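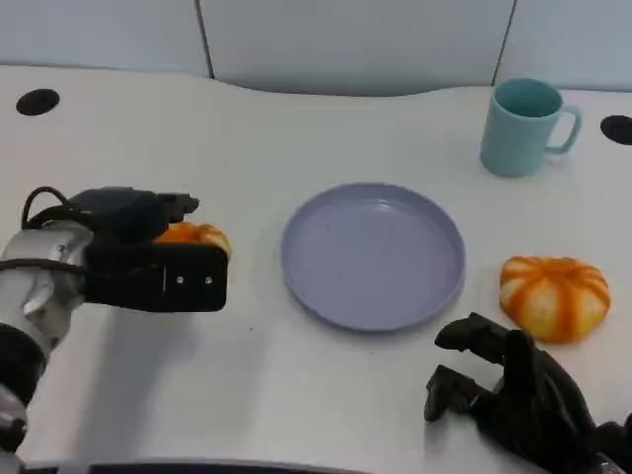 Reading time: 2 minutes

Notebook entry, 10/11/2019
Oral history and memorial archive, Arngate reading room

Work continued on the Hullomine collection, which covers the colliery disaster and the years in which the town rebuilt. The catalogue now stands at 2358 items. Box 8 was opened this morning and found to hold condolence letters, many still in their envelopes. Envelopes are to be kept with their letters and given the same item number, with the suffix E.

Sayaka Shimada completed the transcript of the Gebreyes interview. The recording runs for 56 minutes and the speech is clear except for a passage near the middle, where a truck passes outside. That passage has been marked as inaudible. The witness places the siren before the change of shift; the inquest papers place it after. Both versions will stand in the finding aid, with a cross-reference and no editorial preference – the same practice we adopted for the rescue party accounts in April.

Two matters concerning access. The family has asked that the home address mentioned early in the interview be withheld. A redacted copy has been prepared and the master placed under restriction. Colleagues answering enquiries should supply the redacted copy only, and should not confirm the name of the street by telephone.

The newspaper cuttings are in poorer condition than the survey suggested. Adhesive tape has discoloured the fold lines on the front pages, and I have recommended that no further flattening be attempted until the conservator has seen them. They remain in the grey folders, unlabelled for the present.

The Zukeo transfer software again dropped the macrons and accents from surnames. Corrections were made by hand in the register. The fault has been reported.

Outstanding: permission form for the second Gebreyes recording; captions for the memorial garden plan; shelf list for box 9.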